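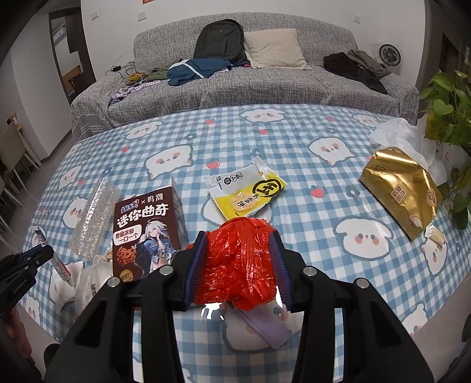
4. Clearing and sorting a shared table

4.1 Scope

This section applies to dining and refreshment tables in all Ollovow residences. It covers snack packets, boxed biscuits, tissues and used wrapping left on a table covered with a cloth. Crockery and cutlery are dealt with in Section 5.

4.2 Before starting

Residents should have the following within reach: one lidded food tub, one bag for general waste and the table tray supplied with the room. Spare bags are kept in cupboard 16.

4.3 Procedure

1. Remove crumpled tissues first and place them in general waste. Used tissues must not be left among food packets.

2. Gather plastic bags, such as a red carrier or wrapper, and check that each is empty. Press the bag from both sides to let the air out, then fold or discard it.

3. Set aside bubble wrap that is clean and undamaged. Lay it flat in the Husport drawer. Torn pieces go into general waste.

4. Check rice-cracker packets at both sealed ends. An unopened packet may go on the tray as it is. The contents of an opened packet are to be moved to the food tub.

5. Close boxes of mini cookies and stand them upright at the back of the tray, with the front of the box facing outwards. Boxes must not be stacked.

6. Place packets of clean tissues at the side of the tray, away from food. A creased packet may be kept in use if the wrapping is not torn.

7. Read the label on any tube before moving it. Tubes are to be stored in the bathroom cabinet and never in the food tub.

8. Lift the cloth by its four corners, shake it outdoors and replace it with the checks running parallel to the table edge.

Caution: Loose plastic bags and wrapping must be kept out of the reach of small children.

Note: Labels may be printed in a language other than English. Where the contents of a packet cannot be established, the item should be handed to the residence office, extension 238.

4.4 Replacement cloths

Cloths that remain stained after washing may be exchanged at the linen store using form 97. The stained cloth must be returned with the form.

Section revised 18 Sep 2020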